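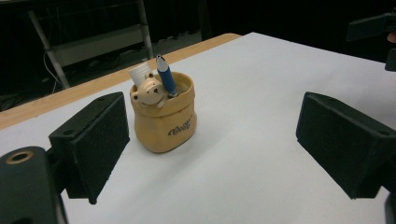 Mekadeck Desk Items, release 2

Summary
Demonstrations of small pick and place tasks on a tabletop, recorded with two hand-held grippers for training imitation policies. The release holds 667 episodes. Collected at the Indton site and packaged on 10/18/18.

Contents
Each episode is one folder with the wrist video from both grippers, one head video, finger opening per side and a text label. Labels are short commands in lower case, such as "put the stick in the cup". There are 38 distinct labels.

Collection
The operator sits at the table and works with one gripper per hand. Objects are laid out on a white board, and the layout is changed between episodes. Gripper pose is worked out afterwards from the video. Tethered grippers were used throughout, so cables show in many head views.
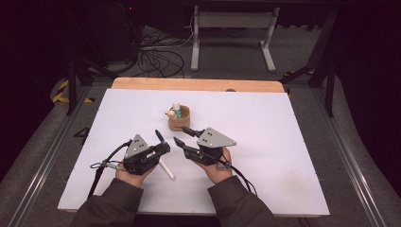

Head view, two-handed episode. Left gripper holding a white stick, right gripper open, small wooden cup behind.

Splits
The test split has 49 episodes. It was drawn by layout, and no test layout occurs in training. Please do not reshuffle it if you intend to compare results with the Kováčik baseline.

Known problems
Wrist views are dark beyond the edge of the table. Pose tracking drifts when a gripper plate leaves the head view. Affected stretches carry the flag pose_bad and should be masked in training. Finger opening is not calibrated between left and right.

Changes from release 1
Labels rewritten to one style. Failed grasps kept and marked as failed. The Brusetti loader reads both releases, but older versions ignore the failure mark.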